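Planning the Budget for a Bin-Picking Cell

Step 1. Write the object list first

Before asking for quotes, list what the arm will have to pick up. Include hard, soft and awkward shapes: bowls, cups, a brush, a plush toy. The list decides the gripper, and the gripper decides much of the rest.

Step 2. Price the arm and the gripper separately

Ask each supplier for two lines. Elie Najjar at Garodby found that combined quotes hid the cost of the mounting flange, hoses and fittings. If the gripper runs on air, add the compressor and the regulator to its line.

Step 3. Budget for cables

Cables that follow the arm to the wrist bend with every move and wear out. Order one spare set with the arm — delivery of a single set later took Garodby from March into summer. Allow for clamps and enough slack at the last joint.

Step 4. Plan the bin and the surface around it

A two-section bin lets the arm move objects from one side to the other and back. Set aside $2000 for bins, clamps and work surfaces, and 70 hours of labor for assembly and alignment. Expect scuffed floors and chipped paint on the divider; buy bins that can be replaced without moving the arm.

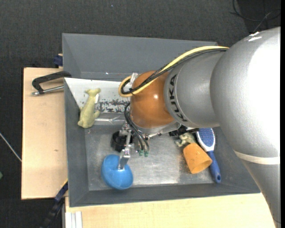

Step 5. Get the quotes

Send the same object list to 4 suppliers. Reject any quote that leaves out shipping, training or the controller. Lina Harb keeps the comparison sheet and updates it when a price expires.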